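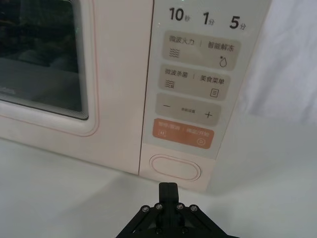

Control panel, right-hand side. Top two buttons of the column, with the quick-time labels above them.

Home Forums Kitchen Appliances Microwaves Search Log in

Thread: Chinese-market microwave, need help with panel labels and door cleaning

serkgate_tm
Monday, July 8, 2024

I have taken over a flat with a small kitchen, and the microwave came with it. The panel is in Chinese and there is no manual. The numerals along the top are clear enough: 10, 1 and 5, each with a character after it. I take these to be ten seconds, one minute and five minutes. Below them is a column of wide buttons, and the upper ones carry two labels each, separated by a vertical bar.

Two questions. What are the labels on the first two buttons, and how should one clean the inside of the door without damaging the mesh?

Tatiana Mikuš

urberg11

The time labels are as you read them. 秒 is seconds, 分 is minutes.

First button: 微波火力 is microwave power, 智能解冻 is smart defrost. The wavy lines go with power and the droplet goes with defrost. Second button: 微波杀菌 is microwave sterilisation, 美食菜单 is the food menu.

With two functions on one button, my guess is that repeated presses step through them. Mine works that way, but it is a different make.

kratochvil_k

I would not rely on repeated presses. On the one I had at Atport, the left and right halves of each button were separate switches under a single cap. Press each end in turn with a mug of water inside and see what the display does.

urberg11

Possible. The bar between the labels would suit either arrangement. The mug is sensible in any case.

serkgate_tm

Thank you. I will try the ends separately this evening. As for the door, I had it fully open today to look at the inner face. The plastic is creamy white and slightly scuffed,

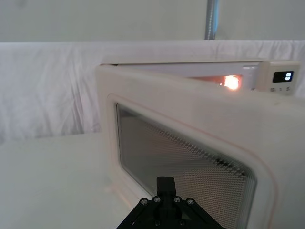 with a soft grey patch near one of the upper corners. I should like to shift that patch if it is only dirt. The thin orange-pink line round the window also needs a wipe, and I do not know whether it is a seal or merely trim.

The interior light comes on with the door open and the display shows a single digit, which I read as 0. Is that the normal idle state? My last one showed a clock.

kratochvil_k

Plenty of them show zero when no time has been entered. Look for a clock setting later if you want one.

For the door: unplug it, warm water, one drop of washing-up liquid, cloth wrung out until it no longer drips. Go round the coloured line lightly and do not pick at it with a knife or a fingernail. Nothing abrasive on the window.

platewasher500

Bicarbonate paste for the grey patch. Leave it for 11 minutes and wipe off. I have done this on every microwave I have owned.

kratochvil_k

I disagree. Bicarbonate is mildly abrasive and will dull glossy plastic, and if it gets into the perforations of an exposed mesh it dries there. Most meshes sit behind a clear film or sheet, but check before putting paste anywhere near it.

platewasher500

The patch is on the plastic, so the mesh does not come into it. Used wet and without pressure, the paste does not scratch. I have never had a dull spot.

urberg11

Try the damp cloth first and the paste second, on a small area. Old scuffs hold dirt and some of the grey may be permanent. I have one that has been marked since November and it heats no differently.

More to the point, check that the door shuts flush and that the mesh has no tears or burn marks. If the door is bent or the mesh is damaged, stop using it — cleaning is then irrelevant.

serkgate_tm

Understood. Cloth first. I shall copy the labels out on a strip of paper and tape it to the wall beside the panel. What are the remaining buttons likely to be?

urberg11

Start and stop or cancel will be among them somewhere. 启动 or 开始 is start, 停止 is stop, 取消 is cancel. Post the characters if yours differ.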